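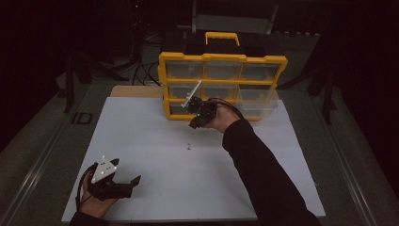

Dating the Flilleo live tapes: project report
Lesego Lekota, Popular Music Archives module

1. Aim

The Lowther collection holds audience cassettes of the band Flilleo, most of them from the tour that followed the album Hemis. Few of the tapes carry a usable date. The project tested whether the order of songs, together with the tuning of the bass, is enough to place an undated tape within the tour. The fixed points were 16 tapes with a confirmed venue and night.

2. Method

Each tape was played once at normal speed and transferred without noise reduction. Pitch was corrected against the mains hum where the hum could be heard. Every song was then entered as one row, giving 452 rows in all, with its position in the set, its key, and any change to the arrangement. Encores were entered separately — the band often changed them at short notice, and they proved a poor guide to date.

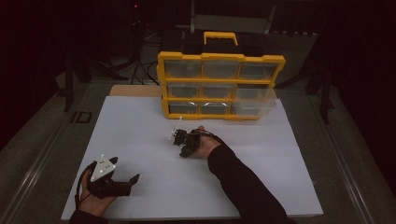

Cassette repair took up more of the timetable than planned. Several shells were glued and could not be opened without damage, so the tape was moved to new screwed shells. Screws, rollers and pressure pads are easily mixed up at this stage. The donor shell was kept with its paper insert in all cases.

3. Results

The song order divides into three groups. In the first, the set opens with the title track of Hemis. In the second, that track moves to the close. The third group drops it, and the bass is tuned down a whole tone from the start. All the fixed tapes fell into the expected group. Two undated tapes fitted none and are listed as unplaced.

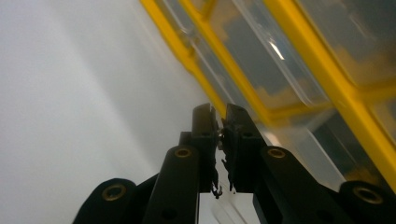
Hand-held gripper, fingertips close together.

4. Limits

The Brillard list of concert dates was used for venues only. It gives no times and leaves out the February warm-up shows. Tapes that begin part-way through a set were placed by tuning alone and should be treated with caution.

Comments (2)

tapehead_r: Did you check side B for speed drift? My deck runs fast at the end of a side.

Lesego Lekota: Yes, the correction was done per song.

Related
Setlists as evidence: a reading list
Transfer notes for worn cassettes
Project report: Brillard handbills

Home | Projects | Archive | Contact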